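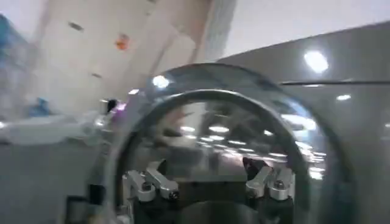 4. Descaling the Warnivano kettle

Do this every 2 months, sooner if your water is hard.

1. Unplug. Let it cool all the way.
2. Fill half with white vinegar, top up with water to the MAX line. Not over.
3. Plug in, bring to a boil, switch off. Leave 90 minutes.
4. Pour out. Wipe the inside with a soft cloth, no steel wool.
5. Boil fresh water twice and dump it both times. Still smells? Boil again.

Note: filter lifts straight up. Rinse seperately under the tap.

CAUTION: never put the base in water. Dont run the kettle empty, it will shut off and needs about 15 minutes before it starts again.

Lid wont close after cleaning: filter is in backwards, see section 5.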